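# Why Doesn't a Basket Fall Apart?

A basket is mostly holes with some plant in between. That sounds like a terrible plan for carrying things. People have been carrying things in them for thousands of years anyway, so somebody must have been onto something.

Wicker isn't a plant, by the way. It's the name for a way of weaving. The bendy part can be willow, cane, rattan or reed. Weavers often soak it first, and then it bends around corners without snapping, which is more than you can say for dry spaghetti. (Try it with dry spaghetti. Sweep up afterward.)

The trick is over and under. One strand goes over its neighbor, under the next, over the one after that, and so on until the weaver's thumbs complain. Each strand gets squeezed by the ones it crosses. Pull on one and the others grab it. There's usually no glue holding the weave, just a lot of strands being stubborn together. 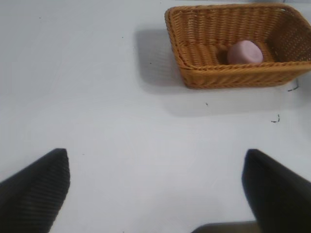 Some weaves run straight up and across, like a checkerboard. Others go on a slant, so the whole side looks like rows of diamonds leaning over. Small gaps are fine in either kind. They let air in, and that's handy for bread, onions and damp socks. They are less handy for rice.

Then there's the rim. All those strands have to end somewhere, and loose ends poke you. So the weaver tucks them in or wraps them into a thick roll around the top. It stops the edge from coming undone, and it's kinder to your hands.

Danang Jugah, who teaches weaving to kids at Nono, starts beginners with 16 paper strips and a flat mat. "Everybody wants to make a basket in the first 2 minutes," he says. "Everybody makes a knot."

You can start the same way. Cut your strips, lay half of them side by side, and weave the rest across -- over, under, over, under. If the second row looks exactly like the first, pull it out and start that row with an under.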